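Chapter 4
Who Gets to Say What the Rule Means?

Every religion that writes its rules down soon finds that it has hired itself a second job. The first was obeying them. The second, which never ends, is deciding what they meant.

Take fasting. A text says that believers shall not eat before sunset. Very well – does medicine count? Does a sip of water swallowed while washing? What about the cook, who must taste the soup or serve 35 people something dreadful? Someone has to answer, and whoever answers has power, even if he or she would blush to hear it called that.

In this chapter we look at religious authority through one small parish quarrel. In the hill town of Buston, Father Nicanor Barrientos told his congregation one Wednesday that the Lenten fast allowed a single full meal. Estela Saavedra, who had taught catechism there for 23 years, replied that her grandmother had allowed none before noon, and that her grandmother had been stricter than most bishops. The parish split. The priest had the law behind him. Estela had the kitchen.

Sociologists often separate the authority of office from the authority of custom. The first comes with a title and usually a chair. The second comes from having always been there, and is much harder to retire. Graciela Henríquez, whose study of Buston we shall use again in Chapter 6, found that most families followed the priest in public and the grandmother at home, and saw nothing odd in it.

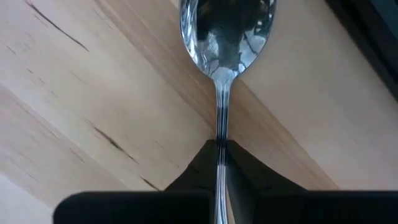 Can a custom outrank a written rule?

In practice it often does, at least for a while. Written rules need people willing to apply them, and those people have neighbours. Where a custom is old and well liked, clergy tend to leave it alone, or else discover that the rule had room for it all along.

Key terms: authority of office, authority of custom, interpretation, dispensation.

4.1 The priest's case

Barrientos began, as priests generally do, with the text.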